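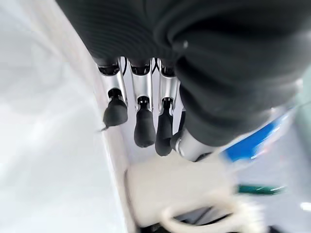
Pridura grasping study: common questions

3 min read

What is the method?
Pridura picks a grip from the wrist view alone, then revises it on the way down. Mamta Chaturvedi wanted a grander name. She was outvoted.

Does it work?
Better than our first version, a low bar we set ourselves. Over 430 trials it dropped fewer mugs than the fixed-grip baseline.

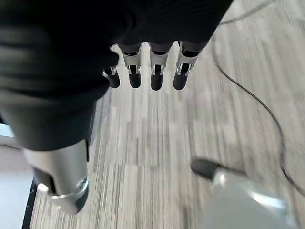 Blur still hurts it. When the hand moves fast, the estimate lags, and the open fingers hover with great confidence over bare carpet.

Can I have the code?
Yes, in April, once Bram Van Rooij finishes renaming his variables. He has been at it for 7 weeks.

Who do I complain to?
Shona Baxter. She reads everything and answers some of it.

We use cookies. Accept | Manage settings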